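Shore Cleanup Site Check, with Comments
June 28, 2019
By Jolene Sheehan
3 min read

Hello again, everybody! I walked the Flultcombe access with Tane Sheehan before our summer cleanup, and this is the same checklist we used in October, with my comments added wherever I had something to say (so, nearly everywhere). Please read it through before you sign up to lead a group.

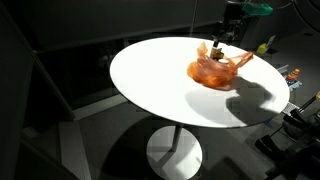
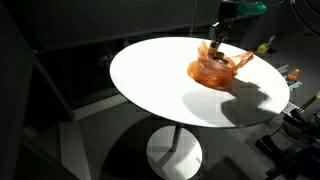

Orange plastic bag on a round white table.

PARKING AND ACCESS

1. Gravel lot open and level: OK. There is a soft patch by the Filali trailhead sign, so keep the vans to the left. We have room for up to 60 cars if folks park kindly.

2. Boardwalk steps: NEEDS WORK. The third step from the bottom rocks when you put your weight on the right side. Tane has screwed it down twice now, bless him, and it still rocks. Leaders should stand there and warn people until the new board is in.

3. Handrail: OK. I ran a gloved hand down both sides and picked up one splinter in the glove, near the top. Sanded.

BEACH AND WATER

4. Tide times posted: OK. The new board is much easier to read than the old one. Everyone should be off the Isten rocks an hour before high water, and I do mean everyone, including the ones who have "just one more bottle" to get.

5. Dune fencing: OK, except for a gap at post 19. Please walk around by the path even though the gap looks so inviting. The grass behind it is only just taking hold.

6. Sharp debris: CHECK AGAIN ON THE MORNING. We found broken glass and a length of rusty cable close to the creek mouth. Adults only on that stretch, with the thick gloves.

SUPPLIES

7. Bags: OK. We have 500 in the shed, which ought to see us through the season. Double up for anything with wet sand in it, and tie the handles before you carry it up the steps.

8. Gloves: SHORT. I counted 133 pairs, and a good many are child sizes. If you have your own garden gloves at home, bring them along!

9. First aid kit: OK. Restocked with eye wash, tweezers and bandages. The kit lives in the blue cooler, and the cooler with the sandwiches is the red one.

10. Drinking water: OK. Two big jugs, rinsed and ready to fill.

FOLLOW-UP

The step is Tane's, and I'll look after the gloves. Whoever leads the Flamutora end should stop and see me first for the radio, and check that it's charged before setting off.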